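The Big Table: what happened when we quit buying study carrels
Speaker notes, Jolene McAlister, Costigan Public Library
18 Sep 2026

Opening (slide 1, leave it up while people find seats)

Say hi, thank the Lemus branch folks for driving over. Ask for hands: who has a table in their building that people fight over? Wait for it. Every library has one. Ours was a beat-up thing by the periodicals with a wobble and the best light in the building, and people would stand there holding their coats waiting for a seat while the carrels sat empty ten feet away. I walked past that for years before I got curious!

Slide 2: the old room

Keep this short. Carrels along both walls, high sides, one outlet each if you were lucky. Bought in the eighties. Very good for test prep, tax forms, and hiding from your brother. Not so good for anything involving two people or a large map.

Don't get stuck telling the map story here, it comes back on slide 7.

Slide 3: what we counted

From January to the end of May, desk staff made a tally mark each time somebody sat down in the reading room. Paper sheet, pencil on a string. We ended up with 1,763 marks for the shared table and 123 for all the carrels put together. Pause, let them read it. I love this slide. I know it's crude (a person who gets up for a drink and comes back might be two marks) and if anyone in the room does this properly for a living, please come find me at the break, I would like to do it better next time.

Slide 4: choosing tables

This is the part people email me about, so slow down.

Height first. Standard dining height works for nearly everybody, and we kept one taller table by the window for people who like to stand. Width matters more than I expected. If two people face each other and both open a laptop, you want the lids to clear with space left over for a notebook. Ours are 60 inches across and I would go that wide again in a heartbeat. Narrower tables looked elegant in the catalog and felt like sharing an airplane tray.

Then the color of the top. We had samples from Studano in white, charcoal, and a few wood tones, and we left them out on the desk with a cup of pens and asked people to just use them. White glared under our lights. Charcoal showed every eraser crumb. The tans were easy on the eyes and a page of print looked comfortable on them, so that's where we landed. 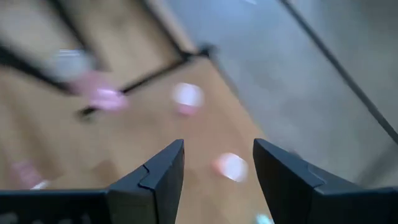

Tan wood-toned top next to gray flooring.

Ask if anyone has gone with a dark floor and a dark top together. I've only seen it in one place and it made the whole room feel like evening, which was kind of wonderful, but a couple of our low-vision patrons told us they need to be able to find the edge of a table quickly. Contrast between top and floor is worth checking while you still have samples in hand.

Slide 5: chairs, quickly

Mixed chairs! Some with arms, some without. Put glides on all of them. Skip the rest of this slide if we're past the halfway mark.

Slide 6: noise

Somebody will ask, so get there first. Yes, it got louder. The room went from silent to a low hum, and we had a few unhappy regulars in the first month. We kept four carrels in the back corner by local history and put a door on that area. One gentleman who had written me two letters about the tables now uses the back corner in the morning and the big table after lunch for the crossword.

We also put table seats in Cukodex, the same booking system we use for meeting rooms, and took them out again after three weeks. People don't want to reserve a chair. They want to wander over. Keep bookings for rooms with doors.

Slide 7: the map story

The Saturday quilters and a retired surveyor. He needed the full length of the table for a county plat map, they needed it for a backing, and there was a standoff of maybe a minute. Then one of the quilters recognized her grandfather's farm on the map. They had it out for two hours. The quilt got pinned the week after. Tell it at full speed, it's better that way.

Slide 8: if you want to try it

Start with one table. Put it where the light is good, even if that means moving the new books display. Run power up through the middle so cords stay off the walkway. Do your tally before and after.

There are 16 handouts with the measurements and our tally sheet on the back. If they run out, write your email on the pad by the door.

Questions. Repeat each one into the mic, the back row couldn't hear last time.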